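Subject: Re: [skirska-users] New open-vocabulary detector in the Nedmont branch

On the Flestthorpe bench, Nedmont wrote:
> The new detector is a drop-in. 1000 test images, 17 misses.
> I'd suggest everyone switch before the February merge.
> No retuning needed on the planner side.

I'd like to slow this down. Seventeen misses on what, exactly? If those are the overhead images from the old set, they say very little about the wrist view, and the wrist view is what the planner uses for the last stretch of the approach.
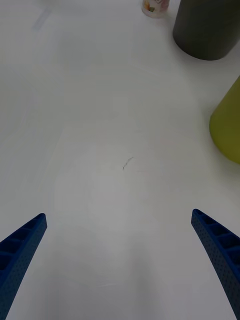
My logs from the branch have 441 wrist frames, and in 176 of them the detector returned a box for something that was no object at all. Specks, shadows, smudges. Each one had a confidence above the default threshold. The planner doesn't know any better, so it queues a pick.

I also don't believe the "no retuning" line. Zeman's cost terms assume one label per container. Put things inside a cup and you get nested boxes, and the merge step keeps whichever scored higher. Sometimes that's the cup, sometimes the contents, and it can flip between two calls.
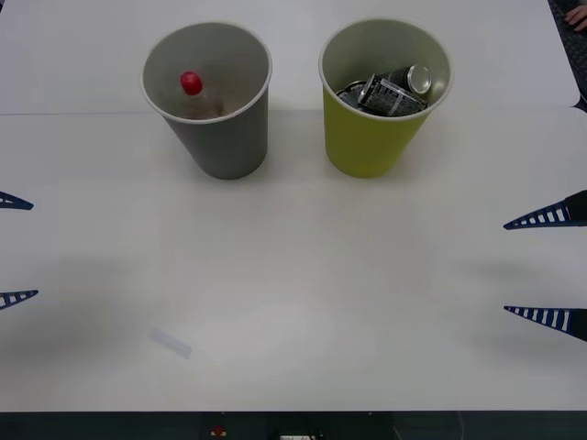
Sorting table: bottle in the gray cup, cans in the yellow-green one.

Could you post the config you ran, and the per-camera split of the 17? I'd also want to see false positives, which your message leaves out. Until then I'm staying on the old detector and would vote against merging in February.

Patch for the nested box logging is in my fork if anyone wants to try it. It's ugly but it runs.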